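2022-04-05

Wallpaper adhesion, bench trials, continued from previous page

Second batch of Lendik paste mixed this morning. 172 g powder to 4 L water, stirred in slowly, left to stand, stirred again. No lumps after the second stir. First batch (November) had lumps all through and was binned, so compare nothing against it.

Substrates as before: bare MDF, MDF with one coat of Malteck sealer, painted plasterboard. Two strips of paper on each. Paste brushed on the back of the paper, folded, left to soak, then hung and smoothed from the centre out with the plastic spatula. Edges rolled lightly.

Notes on hanging:
Bare MDF grabs too fast. No time to slide the strip, pattern match off by 2 mm at the top and worse at the bottom. Sealed MDF slides well. Painted board slides a bit too well, strip crept down before it took. Should have keyed the paint first, 120 grit would do.

Seams are the weak point on all three. The unpasted edge dries out during the soak if the fold is sloppy. Wrap in a bin bag next time.

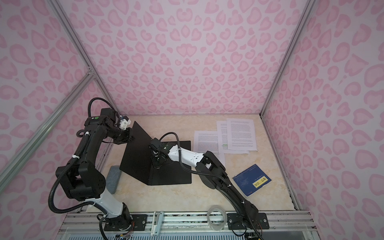
Peel test after drying, 90 degrees, spring balance clipped to a 50 mm tab, pulled by hand at a steady rate. Bare MDF: paper tore before the bond let go, both strips. Sealed MDF: one tore, one lifted at the corner and then tore. Painted board: both came away clean with paste left on the paper side. Readings are in the spreadsheet, tab 2. The balance sticks at the low end so treat anything on the painted board as pass/fail only.

Ververidis data sheet gives an open time that assumes 20 °C. Shop was colder than that first thing. Log the temperature with each strip from now on, there's a column for it already and it's blank.

Colour: slight darkening along the seams where paste squeezed out and wasn't wiped. Wipe with a damp sponge straight away, clean water. Dried paste does not come off without scuffing the print.

Still to do
- repeat painted board, keyed
- thinner mix on bare MDF, or size it first
- ask Prindstead whether the 2,000 mm offcuts are from the same roll batch
- new blades, the current one drags on wet paper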